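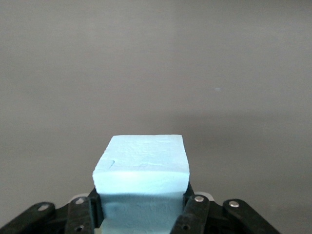

A pale blue foam block between the gripper's two fingers.

People wanted: come and do chores alongside our robot arm (paid, Wostow)

Posted 25/06/2021 by Ruby-Lee Pirihi

Hello! I run the home trials at Nepia, a small workshop on the Durnach Road side of Wostow, and I'm looking for 17 people to come in and do some very ordinary housework with us. Washing up, folding, putting the shopping away, wiping down a worktop. You do it your way, our arm has a go at the same job, and then you tell us what you think of its efforts (be as rude as you like, we're used to it).

The question I get asked at every family do is whether a machine can do the housework yet. My answer is still "bits of it, slowly". Picking up one thing that sits nicely on a table, yes, most days. Soft things are harder. Foam, sponges and bread all change shape when you squeeze them, and a grip that's fine for a tin of tomatoes will ruin a bread roll. As for a fitted sheet, well, I can't fold one either, so I've stopped bringing it up in meetings.

We had a first round in March with eight people and it was brilliant fun, but six of them were engineers or married to one. I'd much rather have people who do a lot of this for real. If you clean for a living, stack shelves, work in a school kitchen, look after someone at home or just have a big messy household, please get in touch! You don't need to know anything about computers.

What you'd be doing

There are two visits, a week or so apart, and each takes a morning or an afternoon. On the first one you'll work through a set of chores at our mock kitchen while we film your hands. We don't film faces, and you can ask us to stop whenever you want. Rawiri Hollis will be in the room with you and he makes the tea.

On the second visit you'll watch the arm try, and you'll get to steer it yourself with a pair of hand controls. People get weirdly competitive about this part. You'll also squash, pinch and lift a box of soft odds and ends so we can compare how hard people grip with how hard the arm does. After that there's a chat and a short form to fill in.

What you get

£100 for the two visits, paid by bank transfer after the second. Lunch if you're on a morning slot. Bus fares back too — keep your tickets. If you have to drop out after the first visit we'll still pay you for half.

Who can take part

Anyone over 18 who can stand or sit at a worktop for a couple of hours with breaks. The worktop goes up and down, so wheelchair users are very welcome, and so are left-handers (we had none at all last time, which was daft of us). Please tell me if you have a latex allergy as some of the gloves are latex.

Getting here

We're Unit 3, behind the Jaditz tile shop. Park in the back yard, not in front of the tile shop, or Ewan Lockyer will come and find you. The 553 bus stops at the end of the road and it's a flat walk from there.

How to apply

Send me a few lines saying what chores you do in a normal week, which one you hate most and which days suit you. No CV please. You can also ring the workshop and ask for me or Rawiri, or drop a note through the door. I'll write back to everyone, even if we're full — it might just take me a few days.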